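# Hand-held grippers: how many demos before jars stop being a nightmare?

**Posted by clotport_newbie in Teaching & Demos**

Hi all, long-time reader, first proper post. I've been recording demos with a pair of hand-held grippers since April and I'm stuck on jars and tubs. The job is meant to be simple: take hold of a container near the lid, move it in or out of a wire basket, let go. I do the whole lot by hand and the recordings go off to train a policy for a two-armed bench robot.

Pens and sponges were fine after a couple of evenings. Containers with smooth sides are another story! In my recordings the hand comes in from a different direction pretty much every time, and I reckon that's confusing the policy, but I don't know if I should be training myself to do it one way or leaving the variety in. The robot gets to the jar, hovers, closes a little too early and then sort of nudges it along like it's embarrassed.

Couple of views so you can see how I've got it set up: 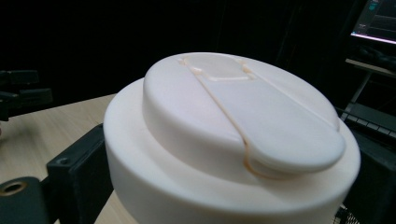
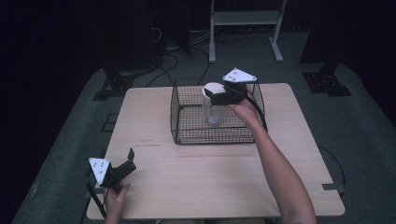
*First one's a close-up from a gripper, with the white tub and its flip-tab lid. Second is the glass jar in the basket, one gripper at the top of it and the other held low.*

I've got 62 demos of the basket job so far. Do I keep going, or chuck them and start again with a stricter method? Also, is there a trick to lids that have a tab on top? I'd like to get on to opening them eventually, but my wrist doesn't love the angle. Cheers in advance.

---

**Edit Kovács**

Please don't chuck them! 62 is a small set but it's a perfectly good start, and you'll want it later to compare against.

On the approach direction, I'd split the difference. Let the start positions vary as much as you like – jar left, jar right, basket turned a bit – but keep the last little bit of the motion consistent. Come in, stop for a beat with the jaws open either side of the jar, then close. I was leaving that pause out for months because it felt silly and slow, and my robot did exactly your early-closing thing. It had never been shown that "arrived" and "closing" were two separate moments. Once I re-recorded with the pause (20 demos, one evening, a big pot of tea) the nudging mostly went away.

Next, watch your own recordings from the gripper's view and nothing else. When you're standing over the table you know where everything is, but the policy only gets what the gripper camera gets. Look at how much of your view that white tub fills once you're right on top of it. If you can't tell where the jaws are on the side of it from that footage, the robot is guessing too, so I'd start recording from further back and make the approach slower.

For the clear jar, try a few goes with a different cloth or sheet under the basket. Glass over black wire is a hard thing to learn from and it helps to mix up what's behind it.

And what's your left hand up to while the right one works? If you're doing the one-handed version of the job, park the left gripper in the same sort of spot each time. Mine used to wander about and the robot faithfully learned to wander about. I had one arm lifting a jar and the other one drifting around like it was conducting an orchestra.

---

**szalai_shed**

more demos. I did 3000 for a sorting job and it was rock solid after that. Dunno about jars

---

**Kelix_Dave**

Agree with Edit on the pause. I don't agree you need thousands for this, that depends a lot on the job and how tidy your recordings are.

On the flip tab: treat it as its own task and record it separately. One gripper holds the body of the tub, the other comes in under the rounded end of the tab where it overhangs, and lifts. Mixing opening in with the basket demos will muddy both. I keep 2 folders and never let them touch.

For your wrist, lower the table or stand on something. I put a step under my feet and could do twice as long before it got sore. Take breaks as well, because the demos you do when you're tired look tired, and you'll end up binning them anyway.

If you do re-record, check your tracking before you start each batch. I lost most of a Tuesday to a loose marker plate on a Fitix mount and only noticed when I played the lot back.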